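Manuals > Rorkeo Parts Shelf > Section 4: Loading the shelf

4.2 Placing the cases and small parts

Before you start, the shelf must be level and both surfaces wiped. Use a dry cloth only. A wet cloth leaves marks on the yellow surface, and the parts can slide on them.

1. Take four black cases from the supply box. Check each one for cracks at the raised end.

2. Put the first case on the upper shelf, at the far end. Continue toward yourself until all four stand in one row. Leave the same space between them, some 30 mm.

3. Turn all the cases in the same direction. If one is turned the other way, correct it now – it is more difficult when the lower shelf is full.

4. Put the two small black boxes on the lower shelf, one nearer the front and one a little further back.

5. Lay the round gray discs flat on the lower shelf, near the boxes. They do not need to be in a line, but they must not lie on top of each other.
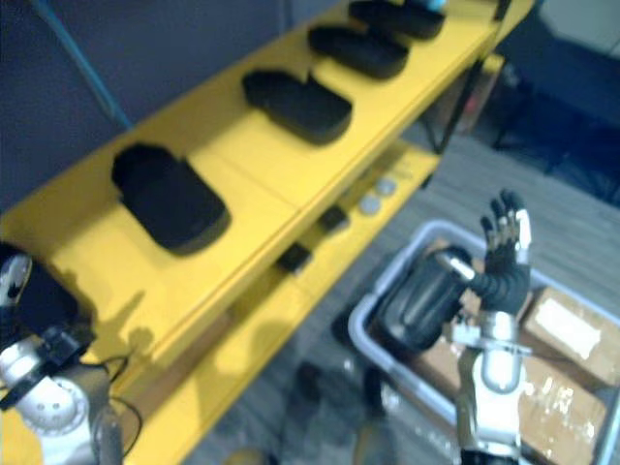
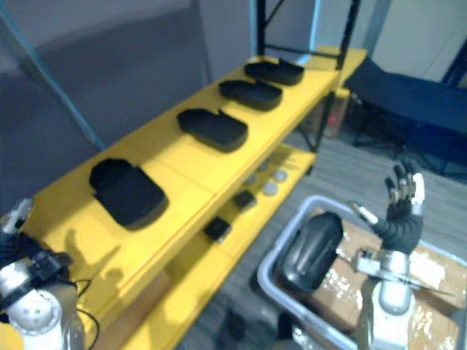 6. Look along the upper shelf from one end. The row should follow the front edge of the shelf. Small differences are acceptable.

7. Write the shelf number and your initials on the loading sheet.

NOTE: The upper shelf covers part of the lower shelf. Bend down and check the back with your eyes, do not only feel with your hand. Discs are easily forgotten there.

NOTE: Spare cases are ordered from Durlow in boxes of 122. Please tell Ya-wen Chien when the last box is opened.

CAUTION: Do not put more than 300 g in one case. The raised end can bend and will not return to its shape.

CAUTION: Do not lean on the front edge of the upper shelf when you reach for the lower one.

4.3 Emptying the shelf

Empty the lower shelf first. Put the discs back in their bag and close it, then take the boxes. The cases are removed last, beginning with the nearest one. Do not stack them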